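Home | Contents | Previous chapter | Next chapter | Search this book

Chapter 4
Buying a Hand-Held Gripper Kit: What You Get for the Money

I've spent three chapters telling you how arms move and how they learn to move, and by now some of you are itching to go shopping. Good! Let's go shopping. In this chapter we'll take one commercial product, pull it apart on the page, and ask the questions I wish I'd asked before I signed my first purchase order.

The product is the Jastano hand-held gripper kit. I picked it for a selfish reason, which is that our teaching lab in Bruvcombe owns two of them and I've used both until my thumb hurt. You hold the thing in your hand, you squeeze, the fingers close, and a camera on the tool records what you did. No arm required. You can walk over to a table and start gathering demonstrations the same morning the box arrives (well, the same afternoon, once you've found the right screwdriver).

If your school or company uses a different kit, don't skip ahead. The Dritmont is sold on much the same promise, and nearly everything in sections 4.2 through 4.5 carries over. I'll point out the spots where it doesn't.

Let's talk about the price first, because your boss will. When we bought ours, one Jastano kit cost $700 with a single set of fingers. A second set was extra. I grumbled about that and then ordered the second set anyway, and I'd tell you to do the same — fingers are the part you'll drop, scratch, bend and generally abuse, and waiting on a replacement with a class sitting in front of you is no fun at all. The seller, Forsyth, will also set the kit up for you as a paid service. We tried it once. The person they sent was pleasant and quick and did very little that I couldn't have done with the manual open, so I'd save that money unless you have a whole roomful of kits to get running by March.

Now for what I like. The grip feels natural within a few minutes, even for students with small hands. The trigger has enough travel that you can close slowly on something soft. The fingers swap out without much fuss. And the recording starts with one button, so I don't lose half a session to people asking me whether it's on.

What I don't like takes a little longer to explain, and it's really the reason this chapter exists. The flat plate fingers are fine on blocks and boxes. Give them something with a decent side to it and they'll hold on all day. Crumbs, flecks, little bits of grit on a flat surface are another matter. A plate wants two sides to press against, and a crumb barely has one. You can push small stuff around, you can herd it into a pile if you're patient, but picking it up is a job for a different tip or a different tool altogether. The sales page shows the kit "handling small items," and I'd like you to get into the habit of asking how small.

My second gripe is the view. A camera mounted on the tool sees the fingers and whatever is out past them, and on a pale, plain surface there isn't a whole lot for tracking software to hold on to. I've gotten into the habit of working over penciled grid lines. Draw yours darker than you think you need, and look at your recordings under the lights you plan to use before you collect anything serious. I once threw out a batch of 1,000 short clips over exactly this, and I'm still a little sore about it.

In the rest of the chapter we'll go through the kit in the order you'd meet it. Section 4.1 covers unpacking and the fit of the fingers. Section 4.2 is calibration, which is duller than I'd like but please read it. Section 4.3 gets us to recording, 4.4 to the small-object problem, and 4.5 compares the Jastano and the Dritmont on the same table with the same tasks.

Before you start, have a kit within reach if you can. Squeeze the trigger a few times and look down past the fingers at whatever's on your table. Then turn to 4.1.
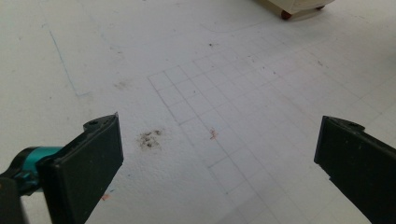
Page last changed: March, 4:00 p.m.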